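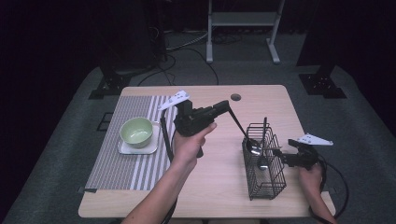
9 September 2018
Glaze notebook, pale green series, continued

Unloaded the test kiln this morning with Siham. Cones on the middle shelf are down where they should be, top shelf a touch over, bottom shelf a touch under. Same spread as last time, so moving the thermocouple did nothing for it. I'll put it back where it was.

The question for this firing was whether the pinholes on the pale green come from the glaze, the body or the way we apply it. We changed the feldspar in April when the old supplier stopped, and the pinholes showed up at some point after that, but we also went over to the Ebihara body for the small ware in the same month. Bad planning on my part. Two changes at once and no tiles kept from the last good batch.

What went in

Old recipe with the Protmont feldspar, dipped once, on Ebihara body.
Old recipe with the Protmont feldspar, dipped once, on the old buff body.
Same again on both bodies, dipped twice.
Same again on both bodies, poured inside and dipped outside.
One set with the whiting dropped a little and the silica raised to match (Jui-lin's suggestion).
One set from the last of the old feldspar. There was 400 g left in the bin behind the door, labeled in Toshio's writing, so I trust it.

All batches were mixed to 2,000 g dry except the old feldspar one, which was small. Sieved twice through the fine sieve. Left overnight with lids on, stirred, checked for thickness with the weighed cup before dipping. I added a pinch of Epsom salts to the old feldspar batch, as it was settling hard. None in the others. Should have treated them all the same.

Results

Ebihara body, dipped once: pinholes, mostly on the inside curve near the foot. Color good, slightly gray where thin.

Buff body, dipped once: clean. Warmer green than we want. One crawl at the rim where I think I touched it with a greasy finger.

Dipped twice: worse on Ebihara. The holes are larger and two of them go down to the clay. On buff, still clean but it ran to the edge of the wax line, so that's too thick for the production shelf whatever else we decide.

Poured inside, dipped outside: Ebihara shows pinholes inside only. Interesting. The outside is as good as anything we made last year. Siham thinks the inside gets glaze while the wall is dry and the outside gets it while the wall is already damp, and that the air comes out differently. Could be. I'd want to see it again before writing it on the wall.

Jui-lin's version: glossier, fewer pinholes on Ebihara, but the green goes toward blue and the edges break too pale. Would make a nice glaze under a different name. Keep the tiles.

Old feldspar: pinholes on Ebihara, none on buff. So the feldspar is cleared, or close to it. I owe Protmont a polite email, having sent them a less polite one in the summer.

Most of this points at the body and the bisque. We've been bisquing Ebihara on the same schedule as buff, and the bag sheet asks for a slower climb and a longer hold near the top. I read that sheet when the first pallet came in and then filed it. Oana had pinned a copy over the sink, and it has been there since spring with tea on it.

Next bisque

Load Ebihara alone, no buff in with it.
Don't stack bowls rim to rim. Stack one inside another only if there's a finger's width between.
Vent open until the kiln is well past red, then close.
Hold 33 minutes at the top. The old controller won't take a hold shorter than that without tripping into the cooling segment, so this is also the minimum.
Let it cool with the lid shut. No propping it with a brick to get home early.
Wipe every piece with a damp sponge before glazing and leave to dry on the rack by the window.
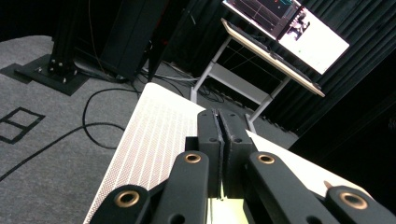
Materials

Protmont feldspar: two bags unopened, one open. Mark the open one with today's date and roll the top down.

Silica: low. Siham to add it to the next Hinar order along with kiln wash and a box of cones. Hinar has raised the delivery charge again, so wait until we also need shelves.

Copper carbonate: plenty. Not used in this series but it was in the wrong drawer, next to the iron oxide, with no lid. Moved.

Wax: the jar is more dust than wax. Start a new one.

Masks: the good filters are finished. Don't mix dry materials until the new ones come. This includes me.

Kiln

Element on the lower left is sagging out of its groove. It still reads fine on the meter, and I pinned it back cold, which I know is asking for a break. If it snaps we lose a day, and we have a spare. Toshio says the bottom shelf has been cool ever since the lower element was last replaced and that we should check if the right one was fitted. The invoice is in the blue folder. I looked and the part number is smudged, so I've asked Hinar what they sent.

Floor of the kiln needs vacuuming before the next load. There's a fleck of brick in two of the tiles.

Drestbridge order

Haruna called from the Drestbridge shop. They want bowls and saucers in the pale green before the holidays and asked if the saucers could be done in plain white. I said yes to white saucers, as the white has never given us trouble on either body. On the bowls I told her she'd hear from me after the next glaze firing. She would sooner wait than get seconds, and she's right.

She also asked about dishwashers. Our own set has been through the one in the kitchen all year with no change I can see, but the staff set is on buff. Put one Ebihara bowl from the outside-clean batch in there and leave it in for every wash. Scratch a mark on the foot so it doesn't wander off to somebody's desk.

Price: we quoted 4,000 for the whole order back when we thought one body would do for everything. Oana has gone through it again with the slower bisque and it still holds, provided the reject rate comes down. If we stay at what the last two firings gave us, it doesn't.

Loose ends

Rename the bucket labels. We have "pale green", "pale green new" and "pale green new 2", and I had to ask which was which.

Jui-lin wants to try the same glaze sprayed. Fine by me once the filters come in.

Tiles from this firing are drilled and hung on the left rail, second row, with the cone reading in pencil on the back. The dipped-twice Ebihara tile is in the drawer with the loupe if anyone wants to look at the holes.

Bisque load goes in as soon as the floor is vacuumed. Siham has the key to the kiln room.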